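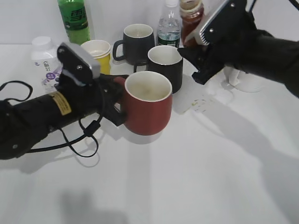 Re: Tea after rehearsals, and the autumn concert
From: Kamala Thevar
June 11, 2024

Dear all,

Thank you, Arumugam, for your message, which I have read three times now, once with my glasses on. I've left it underneath mine for anyone who missed it, as I know several of you only look at the list when you're waiting for a bus.

On 9 June, Arumugam wrote:
> Hello everyone. Two things. First, are we carrying on with tea after
> rehearsals now that the evenings are light? Attendance at tea was
> thin last time and I ended up drinking most of a pot by myself.
> Second, I would like to know what we are singing in October before
> I agree to sing it. I have heard the word "Latin" mentioned and
> I would like some warning.

Tea first, as it is the easier one. I would be very sorry to lose it. When I joined the choir I didn't know a soul, and I'm fairly sure I learned more about the alto line over a mug of tea than I ever did standing up with the music in front of me. People say things with a biscuit in hand that they would never say in front of the basses. So my vote is to carry on, but to have it in the middle of the evening and not at the end. I do understand that those of you going back to the Farura side have a bus to catch, and if you miss it you are stuck for 45 minutes in that shelter with no roof to speak of. A break halfway through would suit you better, and it would give our voices a rest as well – mine certainly needs one by then.

If we do move it, could people bring their own mugs? The hall cupboard has its fair share, but they are a mixed lot and the big ones always go first. I'm happy to bring the milk. Please would somebody else take on the biscuits, as I've done them since Christmas and my imagination has run out.

Now for October. Yes, Arumugam, there is some Latin, but only a very little, and it's the sort where you sing the same two words over and over until the tenors have finished. The main part of the programme is the set of harvest songs that we started in spring and then put down again when half of us had that dreadful cough. I would love us to finish them properly. The second one, the slow one, was beginning to sound really lovely, and I found myself humming it in the queue at the chemist's last week.

The piece I'm less certain of is the Sestau carol. It was sent to me by an old friend from my Kukosano days, who swears it goes back to 1729, although the copy I have was plainly typed on a machine with a broken letter "e" and I wouldn't like to promise anything on the programme. It's in 3 parts, the tune sits mostly with the sopranos, and there is one bar near the end which I have played over and over at the piano and still can't decide whether it is beautiful or a copying mistake. I'd like to try it with you before we choose. If it is a mistake we can mend it ourselves, quietly.

I'll bring copies to the next rehearsal. They'll be in large print this time – I took the grumbling to heart. If you still have the old green folders at home, please dig them out and bring them too, even if they're missing pages, and do check behind the piano stool if you're the one who has the piano.

One more small thing. Whoever left a grey cardigan over the radiator, I've washed it and it's in my hall. It has a tram ticket in the pocket and a very nice horn button, and I shall start wearing it if I don't hear from anybody.

Do write back about the tea, to the list please and not only to me, so that I don't have to copy everything out again.

With love to you all,
Kamala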